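The Kilta seat cushion

I've been selling the Kilta for six years now and it's still the thing I'd grab first if the shop caught fire. It's a plain wedge cushion for people who sit down all day, filled with buckwheat hulls and covered in a heavy cotton that Mỹ Vi cuts and sews upstairs (she also answers the phone on Saturday, so be nice!).

The wedge tips your hips forward a touch, and the hulls shuffle about until they fit you. Give it a week. Mine felt like sitting on a bag of gravel on day one and by the Friday I was carrying it to the kitchen table with me.
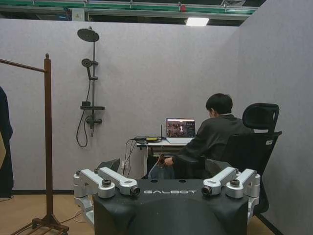
A sit at the desk.

The cover comes off with a zip along the back edge and washes at 20 degrees. Please don't tumble dry it – I did, and now I own a very small cover. The hulls must stay dry, so tip them into a pillowcase while you wash.

We do two sizes. The Dultska is the wider one, meant for bench seats and big office chairs, and the standard Kilta fits most dining chairs. The standard weighs 1,020 grams filled. Spare hulls come in 280 gram bags, and one bag is plenty for a top-up when yours starts to feel flat.

Colours at the moment are oatmeal, moss and a dark blue we call Bosus. The rust red sold out and the next roll of cloth is due in August. If you'd like to be told when it lands, drop us a line with "rust" in the subject and I'll add you to my list.

Posted from the Pathirana workshop, usually the next working day.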